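Subject: Re: [newsroom-talk] Morning digest, Travbridge ferry story
Date: 12/2/23

The ferry item will lead tomorrow's digest. The Travbridge port office now says 30 passengers were treated after the Lolitz hit the pier, and all of them have gone home. Please stop using the 200 figure. It was the number of people aboard.

On Fri the earlier thread, Constanza Sosa wrote:
> Do we still have room for the Aravena election recount?
> The final margin was 1,429 votes and the loser has
> conceded. I can get it down to two sentences.

Yes, two sentences is fine. Put it after the ferry and before the weather.
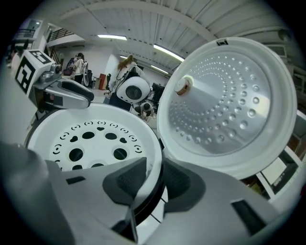 Constanza Sosa wrote back that the recount should go first, as the ferry news is a day old and most subscribers have already read it. She would also like a link to the full county results.

I'm leaving the order alone for tomorrow. The link can go in. The Zarotier layoffs (2,856 jobs, most of them gone by March) get their own paragraph at the end. Send changes to the list before the digest is locked tonight.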